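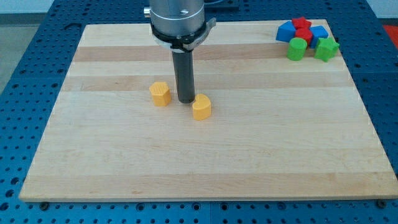 The push tool on the block-sorting cell at Rernwood, lowered between two yellow blocks on the wooden work board.

Rernwood block-sorting cell back in service after tool and board reset

November 9, 2022

The block-sorting cell in the Rernwood automation workshop has been returned to normal use following a reset of its tool mounting, work board and table reference. The job was carried out by technician Arnout Vanhove and took 2 working days, including the test runs.

The cell uses a single arm fitted with a straight black cylindrical tool in place of a gripper. Small coloured blocks are moved by pushing them across a board of light hardwood strips, which rests on a blue perforated table. Blocks in current use include stars, a heart, a hexagonal prism, a pentagonal prism and a cylinder, in red, blue, green and yellow.

The fault was first logged in August, when operators noticed that pushes toward the far edge of the board were finishing short while those near the front edge were on target. The error grew slowly over the following weeks. The control program, Bogdan, applied a software offset to compensate, and this kept the cell usable until the offset reached its permitted limit and the program refused to start a run.

Vanhove traced the error to two causes. The collar holding the tool had crept on the shaft, leaving the tool sitting lower than its recorded length. The board had also moved slightly on the table, turning by a small amount that was hard to see by eye but easy to measure at the far corners.

"Either one on its own would have been picked up sooner," Vanhove said. "Together they partly cancelled out at the front of the board, and that is where we do the daily check."

The collar was removed, cleaned and refitted with new screws supplied by Skustorton. The shaft was wiped down and checked for straightness by rolling it on a surface plate. It was found to be true and was put back into service. Light scoring on the rounded tip was polished out by hand. The tip has to slide along the side of a block without catching, and a rough patch can make the block turn as it is pushed.

Tool length was then measured again and entered in Bogdan as a new value, with the old offset cleared. The working height of the tip is set so that it stays just clear of the wood. If it is too high, the tool tends to tip the taller blocks over. If it is too low, it drags on the board and marks the surface, and the arm may stop on a force limit.

The board was lifted, and dust was cleared from its underside and from the table holes with a vacuum and a soft brush. It was set down again against two temporary stops and squared to the table before its corner positions were taught to the arm. The same board was kept. A replacement had been priced, but the wear was judged to be cosmetic.

Test runs were made with the standard block set. Each run starts with a group of blocks placed by hand near one corner, after which the tool separates them and pushes them to their marked targets. Tight groups are the harder case, as a push meant for one block is easily passed on to its neighbours. A second series was run with a pair of blocks set close together and the tool brought down into the gap between them - a simple way of checking side-to-side position, as any error shows up as contact on one side.

The cell completed 201 test pushes over the 2 days. Vanhove said the results at the far edge now match those at the front, and that no software offset is in use.

Several changes have been made to routine care. The daily check has been moved from the front of the board to the far left corner, where a turned board shows up first. Collar screws are to be checked with a torque driver after every 24 hours of running time, and a paint line has been added across the joint so that any creep can be seen between checks. The board is to be wiped with a dry cloth only. Damp cloths had been used in the past and are no longer permitted, as they can raise the grain.

Printed blocks are also to be looked over before each session. Strings and raised edges left from printing should be trimmed from the base, where they can hold a block back at the start of a push. Blocks with a damaged base are to be set aside and reprinted from the same file, so that size and weight stay the same across the set.

The workshop has asked Andosar, which maintains the arm itself, to include the tool collar in its regular service visits. Up to now the collar has been treated as part of the tooling and left to the operators. Andosar has agreed to the change in principle, with the wording of the service sheet still to be settled.

Operators with programs saved before the reset must reload the tool and board values in Bogdan before running them. Programs that still carry the old offset will place the tip too high. The updated set-up sheet is kept in the folder beside the control desk.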